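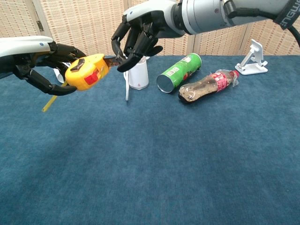

A yellow tape measure with a red patch on its side.

Continuous variation

Print | E-mail | 102 shares | 2 comments

Continuous variation is variation in a trait that has no separate classes. Height, weight, and leaf length are common cases. Blood group is different - a person has one type or another, with nothing in between.

Causes

Most traits of this kind are controlled by many genes, each with a small effect. Diet, light, temperature, and other conditions also play a part. Two plants with the same genes can reach different heights if one grows in poor soil.

Distribution

When a large group is measured and the results are plotted, they often form a bell-shaped curve. Most values fall near the middle and few at either end.

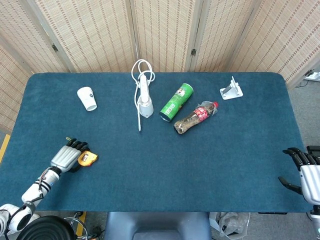

Small samples may hide this shape. In the Erkadthorpe leaf survey, led by Toivo Niskanen, 3000 birch leaves were collected and 2457 were measured. The rest were torn or had lost their tips. The curve had a single peak, slightly to the left of center.

Measurement

Results are usually grouped into classes of equal width and drawn as a histogram. The classes are only a convenience - the trait itself has no steps.

See also: Discontinuous variation, Heritability, Normal distribution

Comments (2)

M. Ruotsalainen: Were the leaf lengths taken with or without the stalk? The article should say.

Kenura: Clear enough for my biology class. Could use a histogram in the last section.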